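Break Room Attendant (Part Time) - Haddale

Lasotau is looking for a break room attendant for the Haddale office. You would keep the drinks and snack counters stocked, set out food for meetings, and leave the room clean at the end of the shift. The position is open until filled. Applications received by 05/03/2020 will be read first.

The Haddale office has two floors and one shared break room. Deliveries from Collet come in at the side door before the shift starts and need to be checked against the slip, signed for and put away. Older stock goes to the front of the shelf. 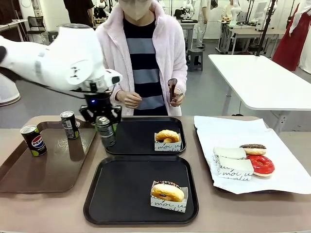 Canned drinks and serving trays.

What you will do
Fill the drinks fridge and the snack shelves at the start of each shift.
Set up trays, cups and napkins for meetings on the booking sheet.
Wipe down tables, counters and the inside of the microwaves.
Run the dishwasher and empty it before you leave.
Send the weekly order through Grallon, our stock system. We will train you on it.

Some meetings are booked on short notice. You will have a phone for this, and the front desk will call if something changes. Outside caterers handle hot meals, so you will not be asked to cook.
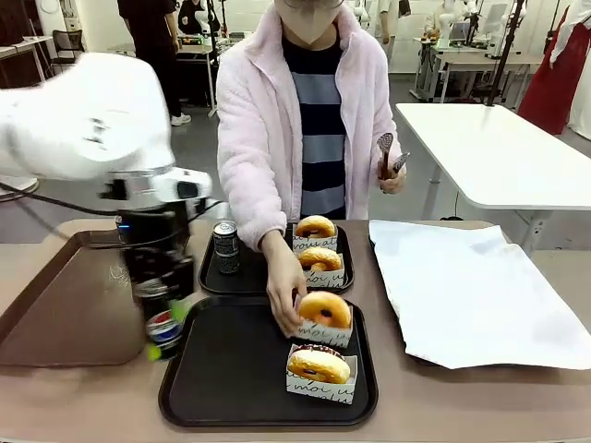

What we ask for
Six months of work in a cafe, cafeteria, hotel or store. A food handler card, or willingness to get one in your first month (we pay the fee). You should be able to lift 44 pounds and be on your feet for most of a shift. Basic written English is needed for the order forms and the allergy labels - these have to be right every time.

Baked goods are ordered the day before and put out in the morning. Anything with nuts is kept on its own plate with its own tongs. Leftovers are thrown out at closing and may not be saved for the next day.

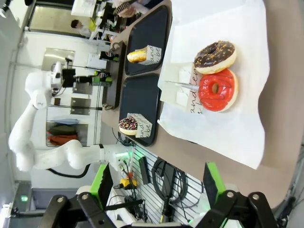

Do I need my own car?
The office is a short walk from the Haddale bus station, and most of the staff come by bus. Parking behind the building is free if you do drive.

Hours and pay
Shifts are four hours, mornings only, five days a week. Pay is hourly and is discussed at the interview. You are paid every two weeks and earn paid time off from your first day. Raises are reviewed each January.

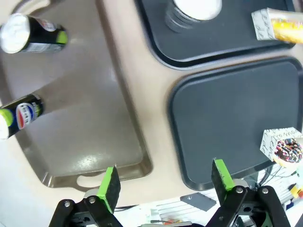
The first two weeks are paid training alongside the current attendant, who is moving to our mail room. After that you work on your own, with the office manager on site if you need help.

How to apply
Send a resume or a short letter with your work history to the Lasotau front desk, and put job number 2512 on the first page. You can also drop it off in person. Include a phone number and the best time to reach you. Interviews are held at the office and take half an hour.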